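4.3 The Open Day Demonstration

The manipulation system described in Section 3 was shown to outside visitors on Sunday, November 8, 2020, during the open day of the Belkadi laboratory. The demonstration was planned in July as part of the Morier project and was led by Gunnel Sjöberg. It had two purposes. The first was to present simulated cabinet opening to people who do not work with robots. The second was to learn which parts of the task such an audience finds hard to follow, so that the operator display could be revised before the next release of Clollirora, our simulation and replay software.

All work shown to visitors was carried out in simulation. The laboratory's physical arm at the Sirnthorpe site was not used, and the results in this section should not be read as evidence of performance on hardware. Visitors were received in groups of no more than nine, and each group stayed for 27 minutes. A session began with a short talk on the task, continued with replays of stored attempts, and closed with a period in which visitors could ask for any attempt to be stopped, slowed down, or shown again from the start.

The replays were drawn from a set of 1518 stored attempts produced by the policy of Section 3.2. From this set the team chose 200 for public use. The choice was made by hand and favored variety in the shape of the handle, the color of the cabinet, and the approach direction of the gripper. It was not a random sample — failed attempts were kept in, but in a larger share than in the full set — and no success rate is reported for it.

Each replay could be shown in two views. The wide view presented the whole cabinet and the arm from a fixed point in the room. The close view presented the area near the fingertips, where the final alignment with the handle takes place. Most of the discussion concerned the close view, an example of which is given in Figure 6.

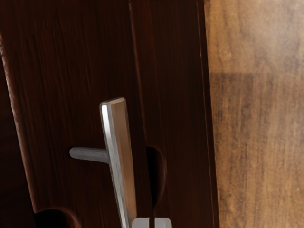 Figure 6. Close view from the simulated cabinet task, with the two gripper fingertips at the bottom and the bar handle beside them.

Visitors raised three points about this view that the team had not expected. Several asked which way was up. The cabinet is tilted in the close view, and its long edges run from upper left to lower right. Members of the team read this without effort after months of daily use, but a newcomer has no floor or wall to judge by. One visitor proposed a small arrow in the corner of the display showing the direction of gravity. This has been adopted.

A second group of questions concerned the handle. In Figure 6 the bar continues past the bottom of the view, and only one mounting post can be seen. Visitors wanted to know whether the policy "knew" how long the bar was. The presenters explained that the policy receives no handle length as input and must act on the current view together with the state of the arm. Two groups asked to see the same attempt in the wide view directly afterward, and the presenters then made this the normal order for the rest of the day.

The third point was one of contrast. The front panel in Figure 6 is a very deep brown, close to black in places, and the dark recess at the seam was difficult to make out on the projector in the seminar room. On the desk monitors used during development the same recess is plain. We had not tested the display on a projector before the event, and a brightness setting has since been added for presentations.

Written comments were collected at the door on plain cards. They were read by Sjöberg and one other member of the team, who sorted them by topic separately and then compared their lists. Differences were settled by discussion. The cards carried no names or ages, so the comments cannot be related to the background of the visitors, and we treat them only as a guide to changes in the display. The changes that followed are listed in Section 4.4.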